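Grescombe Laundry and Linen Room Users' Group
Minutes of the meeting held 2025-01-13 in the upstairs office

Present: Hugo Perrin (chair), Charalambos Mitsotakis-Vlachou (minutes), Dana, Willa, Piet, Rosalind, Ames
Apologies: Lorna, Teodor

1. Minutes of the last meeting

Agreed with one correction. Under item 4 the delivery from Nonduvent was given as bath mats. It was hand towels. Hugo signed the corrected copy.

2. Matters arising

The drain cover by the sink has been replaced. The key to the tall cupboard is back on its hook. Piet has not yet had a reply from Lecomte on the dented shelf bracket and will write again.

The sign on the inner door still says the room closes at 10. It closes at 9:30. Ames will change it.

3. Folding area

Most of the meeting was spent on this. The two white tables are different heights, and people who fold across both of them find that the piles slide or get mixed. Rosalind said she now keeps to the higher one and leaves the other for things waiting to be sorted. Dana does the opposite, as the lower table is easier on her shoulders.

Willa asked if the lower table could be raised on blocks. Hugo looked into this last year and was told the legs would not take them safely. Buying a matching table from Dollolard was discussed. Their price for the plain model is $1064 delivered, and the group felt that was too much for this year. The question will come back when the budget is set.

It was agreed for now that:

Folding is done on the higher table.
The lower table is for cloths waiting to be folded or claimed.
Nothing is stacked on either table overnight.

Ames asked for it to be noted that he does not think the last point will be kept. Noted.

4. Colored cloths

The color system was brought in to keep cleaning cloths for different jobs apart. Orange is for kitchen surfaces and light blue is for glass and mirrors. Since the holidays the two have been turning up in the same bags, and Rosalind has had to sort them again before they go back to the floors.
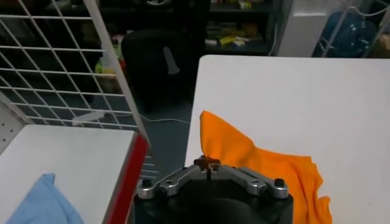 Page last changed: January, by C. Mitsotakis-Vlachou

The orange cloths are the bigger problem. They get dropped on the table in a heap and left there, and the next person has to move them before starting. Dana said she had done it herself when the phone rang. Piet thought people would fold them if there was somewhere obvious to put them afterward, and at the moment there is no marked place for orange on the shelves.

The light blue cloths do have a place, on the second shelf, but the label has come off. Charalambos will print new labels for both colors. Hugo asked for large letters.

There was a longer discussion on how the cloths should be folded. The sheet on the wall says thirds and then half. The evening group folds in quarters, and the piles do not sit well together. Willa prefers quarters because it is quicker. Rosalind prefers thirds because more of them fit on a shelf. After a vote it was agreed to stay with thirds, and Willa will tell the evening group.

Cloths with frayed edges should go in the rag bin and should not be folded at all. Dana found several in the last batch.

5. Mesh panel and shelves

The white mesh panel was discussed next. Piet would like to hang hooks on it for the clothes brushes and the spare pegs. Ames was worried that anything hung there would get caught on sheets as they are lifted across. It was agreed to try a few hooks near the top for one month and take them down if they get in the way. Piet has hooks at home that should fit.

The shelves behind the panel need clearing. Things have been put there that have no other home, and it is hard to see what belongs to the group and what has been left by other users of the building. Willa and Ames offered to go through them. Anything that cannot be identified will go in a box by the office door for two weeks and then be given away.

Hugo reminded everyone that detergent is not to be kept on these shelves - it goes in the tall cupboard, which is locked.

6. Supplies

The Nonduvent order is due again this month. Rosalind read out the list. It was agreed to order 20 light blue cloths and no orange ones until the existing orange ones have been sorted and the worn ones taken out. Dana asked for another roll of the wide labels. Agreed.

Piet asked if the group could go back to the heavier cloths it used before. They last longer but take a second drying cycle, and the dryer is already busy in the mornings. Left as it is.

7. Any other business

Lint: the tray should be emptied by whoever uses the dryer last. It was found full again.

Lost items: one gray pillowcase and a single oven mitt are in the office. Please claim them or they will go with the shelf items.

Lights: Willa said the light over the sink flickers. Hugo will report it to the building office.

Lorna sent a note asking if the rota could be posted earlier in the month. Charalambos said yes, provided people send in their dates when asked.

8. Actions

Hugo - report the light over the sink; bring table prices to the budget meeting
Charalambos - print shelf labels for orange and light blue; post the rota early
Piet - write to Lecomte again; bring hooks for the mesh panel
Willa - tell the evening group about folding in thirds; clear the shelves with Ames
Ames - change the closing time on the door sign; clear the shelves with Willa
Rosalind - place the Nonduvent order, including the wide labels
Dana - go through the orange cloths and take out the frayed ones

9. Next meeting

To be held in the same room. Charalambos will send the date with the rota. Items for the agenda should reach him a week before.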